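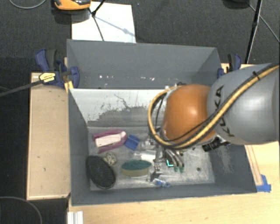
Die graue Kiste kommt zuletzt dran, sagt Noelia Cantero. Immer. Weil da alles drin landet, was sonst nirgends hingehört.

Gespräch im Lager von Gudus, Spielzeugverleih, zweiter Stock, Kaffee aus Pappbechern. Draussen wird geliefert, drinnen klingelt das Telefon. Zwanzig Minuten haben wir, dann muss sie runter an die Ausgabe. Cantero leitet die Rückgabe, seit sieben Jahren. 486 Familien leihen hier, die meisten für vier Wochen. Manche auch viel länger, »da rufe ich dann an«.

Was kommt zurück? »Alles. Auch Sachen, die gar nicht von uns sind. Haargummis, Schlüssel, einmal ein Gebiss. Die Leute kippen zu Hause den Boden vom Kinderzimmer in die Tüte und fertig.« Sie lacht, schaut auf die Uhr. »Ich mach das mit meinem Zeug ja auch nicht anders.«

Also sortieren. Grosse Teile zuerst, dann nach Satz. Kleinkram in den Behälter, bis Freitag Zeit ist. Oder eben nicht. Im November, nach den Herbstferien, war so wenig Zeit, dass die Behälter bis unter die Fensterbank standen. »Da bin ich abends nur noch drumrum gelaufen.«

Nach Farbe sortiert sie nicht mehr. Hat sie probiert, zwei Wochen lang. Sah schön aus, sagt sie, aber dann lag das Rote vom Bauernhof beim Roten vom Kaufladen und man fing wieder von vorne an. Jetzt also nach Satz, mit Liste. Die Liste hat Rodrigo Carretero geschrieben, ihr Kollege von der Reparatur. Über 70 Seiten, handgeheftet, Kaffeeflecken inklusive.

Carretero kommt kurz dazu, bleibt in der Tür stehen. Ob die Liste stimmt? »Meistens. Beim Hirnar fehlen zwei Seiten, die hab ich nie nachgetragen.« Hirnar ist ein Steckspiel, wird viel geliehen und kommt selten vollständig zurück. Ersatzteile bestellt er bei Horkmont, und zwar gesammelt, einzeln lohnt das Porto nicht. Was nicht mehr zu kriegen ist, sägt er nach. »Geht auch. Den Kindern ist das wurscht.« Dann ist er wieder weg, der Leim zieht an.

Und die Kisten selber? Die sehen ja nicht mehr neu aus. Cantero winkt ab. Schrammen am Boden, Kratzer an der Wand, das bleibt nicht aus, wenn jeden Tag etwas reinfällt. Ausgewischt wird trotzdem, lauwarm mit Spülmittel, kein Scheuerzeug. Neue hat sie mal angefragt, das Angebot liegt noch irgendwo.

Ihr Rat für zu Hause: weniger Behälter, dafür flache. »In einer tiefen Kiste sucht ein Kind nicht, das kippt sie aus.« Deckel findet sie überflüssig, die verschwinden sowiso. Und Beschriften nur mit Bleistift auf Kreppband, nach einem halben Jahr ist eh was anderes drin.

Wegwerfen fällt ihr schwer. Ein Teil ohne Satz bekommt bei ihr eine Frist bis zur nächsten Inventur, danach geht es an den Kindergarten Esteban um die Ecke. Die basteln damit. Manchmal leiht sich drei Tage später jemand genau das Spiel aus, zu dem es gehört hätte. »Dann geh ich rüber und frag, ob ichs wiederhaben kann.« Klappt das? »Wenn noch kein Kleber dran ist.«

Rückgabe bei Gudus dienstags und freitags ab 14 Uhr, Tüten bitte mit Namen versehn.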